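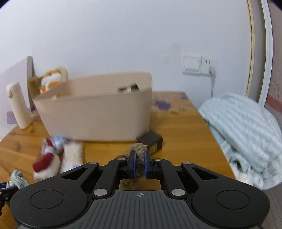
Rernusico House residents' meeting, Jun 18, 2023
Item 2: small things on the wooden table

The minutes of the March meeting were read. They say the table would be "clear by Easter". The chair asked for it to be noted that it was not.

Ren presented the new sorting plan, which is one beige storage basket for everything soft and a shelf for the rest. The chair had doubts. The hamster with the carrot takes up a good part of the basket by itself, and the last plan also began with a basket. Ren said the hamster could live on the mat. No vote was taken.

Hair things were discussed at length. Ren wants the checked scrunchies and the fabric clips kept together in a tin. The chair pointed out that the last tin, bought from Gorkico for 800 yen, is now full of batteries.
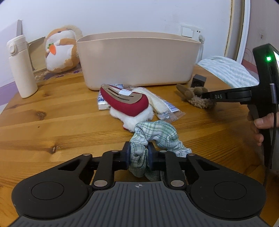 The red clip should go with the scrunchies in any case, tin or no tin. Anything with white fluff on it counts as Christmas and goes upstairs, though the meeting was not convinced that anyone would carry it there. Small packets are to be opened or thrown out, not moved from one end of the table to the other.

Ren then proposed a Motix shelf unit at 40 pounds. The chair asked what would stop it filling up like the table. There was no clear answer – Ren said labels.

Boxed toys, the orange bottle and the little blue-and-white box were left without a place. 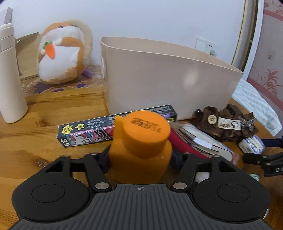 Xinyi Meng objected that the blue-and-white box was porcelain and should not share a shelf with toys at all, labels or not, and asked for it to be kept in the cabinet. Agreed, with the chair abstaining.

Shelf unit deferred. Ren to measure the alcove.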